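Notice Regarding the Picnic Ware

It has been the practice of this household to review its plastic tableware twice a year, once in June and once in the fall. The fall review was carried out on Wed 12 October, and I set down the results for the benefit of relatives who store their things with us.

The bowls and cups were purchased for outdoor meals when we first moved to Estville. They are light and they are bright enough to be found in long grass. They have since come indoors and are in use most days for cereal, salad, and the rinsing of berries.

My aunt, Bríd Ó Gríofa, has asked that each color be assigned to one member of the family. I have considered the proposal with care and must decline it. Guests would be left without a color, and the larger bowls are needed for serving.

The following arrangements now apply. Wide bowls are to be stored at the bottom of the cupboard, with shallower ones placed inside them. Cups go on the shelf above. The green cloth is to be shaken out of doors and folded before it is returned to the drawer. Any item with a crack is to be reported to me and should not be put back quietly.

Bowls and cups on the green cloth:

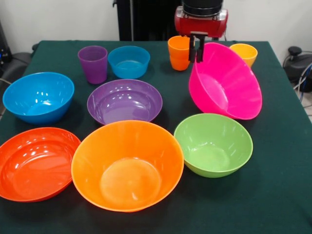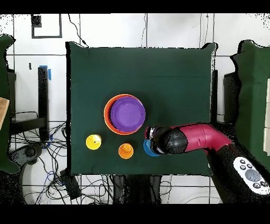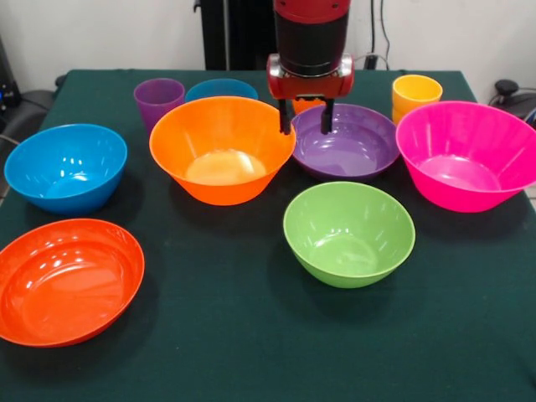
I wish also to address the matter of replacements. The shop in Cirnell where the original pieces were bought no longer carries them, and I am not prepared to order a full set in order to obtain two cups. Relatives who come across similar cups at a yard sale are authorized to buy them on my behalf, in any color except white.

The glass dishes will be reviewed separately. Those who left casserole lids here over the summer are requested to collect them before that review takes place. They are in the box under the stairs.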